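Chapter 4
What Things Soak Up: Absorbency, Pores and Fibers

I failed my first absorbency test. I was a trainee at a small cleaning supply company called Barrera, and my boss, Celeste Urrutia, handed me a cloth and a bowl of water and asked me how much the cloth would hold. I dunked it, pulled it out, let it drip for a while and wrote down a number. She asked me how long "a while" was. I had no idea. She tipped out the bowl and told me to start over, and I've been fussy about drip times ever since.

By now you've worked through density and surface tension, so you have most of the tools you need for this chapter. We're going to use them on stuff you can find under any kitchen sink. If Chapter 3 felt a bit dry (sorry), this one gets wet pretty quickly.

The basic question is simple enough. You put a material in contact with a liquid and some of the liquid goes in. How much goes in, how fast, and how hard is it to get out again? Those are separate questions, and students mix them up all the time. A material can drink slowly and hold a lot. Another can grab water in a blink and then dribble it all over your shoes on the way to the bucket.

We'll start with cellulose sponge, the kind with the rough, pitted surface. Cellulose comes from plants, and water is strongly attracted to it. The big pits you can see are only part of the story. Between them are walls full of much smaller spaces, and the smaller spaces are the ones that hang on to water when you lift the sponge into the air. Color tells you nothing here, by the way. Every year someone in my class predicts that the blue ones will beat the yellow ones, and I let them run the test!

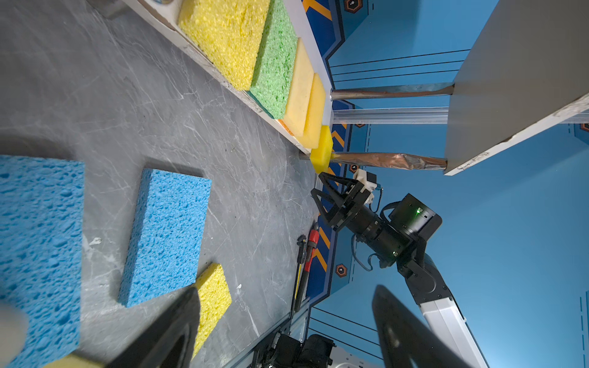
4.1 Capacity, rate and retention

Let's pin down three words before we go any further.

Capacity is how much liquid a material holds when it's full. We usually give it as grams of water per gram of dry material, so that you can compare a big piece with a small one.

Rate is how quickly the liquid goes in. You'll measure it with a stopwatch, and you'll find it changes as the material fills up.

Retention is how much stays put after you drain or squeeze the material in some agreed way. The "agreed way" matters a lot – my old failed test was really a retention test with no agreement in it.

Try a quick example. A dry pad has a mass of 23 grams. After soaking and draining, it has a mass of 255 grams. Take the dry mass away from the wet mass and you get 232 grams of water. Divide by 23 and you get just over 10 grams of water per gram of pad. Please write the units down. I take off 2 points when they're missing, and I'm told that's generous.

4.2 When the spaces are between fibers

A sponge has its pores built in. A fluffy material works differently, because the spaces that matter are the gaps between one fiber and the next. Press the pile flat and the gaps shrink. Fluff it up and they open again. So the same piece can give you two quite different answers depending on how you treated it that morning.
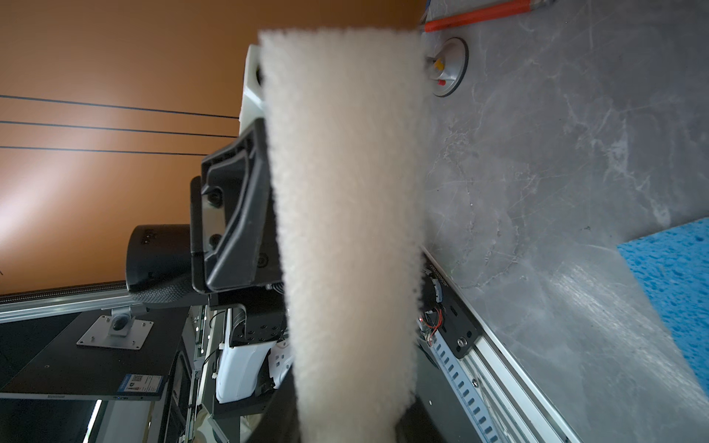 My friend Ashwin Ramasamy used to test paint roller covers, and he had a lovely habit of combing every sample the same way before it went near a liquid. I copied it. In Lab 4B you'll do the same with a strip of pile fabric, using a plain plastic comb and always working toward the same end.

Fiber type matters too. Wool has a waxy coating in its natural state, so a drop of water may sit on top of it for a surprisingly long time. Polyester takes hardly any water into the fiber itself, but a thick polyester pile can still carry plenty in its gaps. Cotton does both jobs – water gets between the fibers and into them, and that's part of the reason a cotton towel takes forever to dry.

Before you read on to 4.3, find 2 materials at home that you think have similar capacity but very different retention. Write down your guesses in pen and bring them to the lab, along with the materials. Old is fine. Clean is better.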